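Vandidia council by-election: who's getting your vote?

marrowfat7
I'm backing Esance! Best hustings I've been to in years, and she stayed until every question was answered.

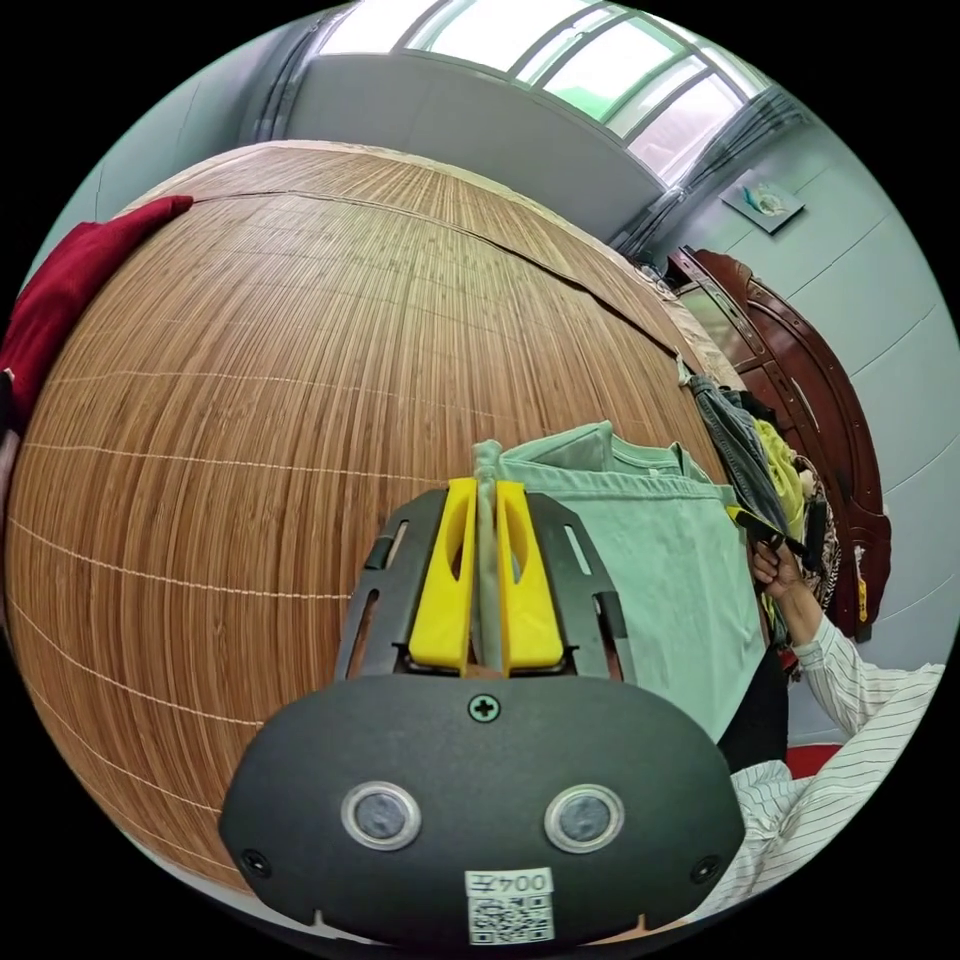

kettle_on
Sorry, can't agree. Kanagaratnam was the only one with a costed bus plan.

marrowfat7
Fair, but 200 people turned up, brilliant for a by-election!
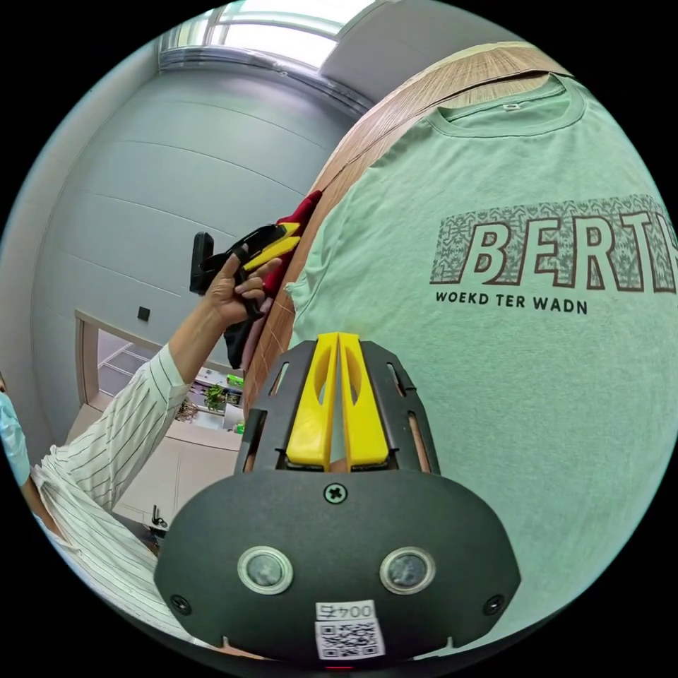 Leaflets go out next in Grolix ward and I can't wait. I'd love us all in matching shirts, pale mint green with a ribbed crew neck would do nicely. Who's in?

kettle_on
Not me, I'm delivering for the other lot!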